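Progress report to the Cifuentes fund: Catness good practice rules for two-armed folding, December

We are really pleased with this period! The draft rules now run to 44 clauses, and the Prakbridge bench has logged 1,738 folding attempts under them, against the 4,000 agreed for the full grant. 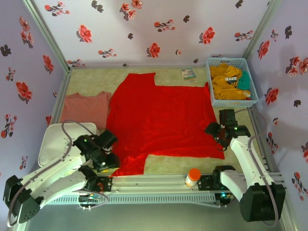
Two-arm bench at Prakbridge with a red garment on the mat, one gripper touching the fabric.

The clause on shared cloth has moved furthest. Both arms may work on the same garment, but each must have its own approach side written into the task sheet before power goes on. Cable loops are checked at full reach, and operators keep their hands outside the rail while either arm is live. 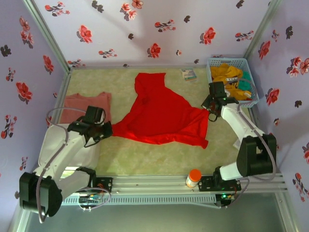
Staltex reviewed 228 of the logs and sent back very useful comments (mostly on how we word a "stop", which was looser than we thought). We have rewritten clauses 12 to 15 and will test the new wording next.

Still open: how long logs must be kept, and whether loose items on the front rail need a clause of their own. Spending is on plan.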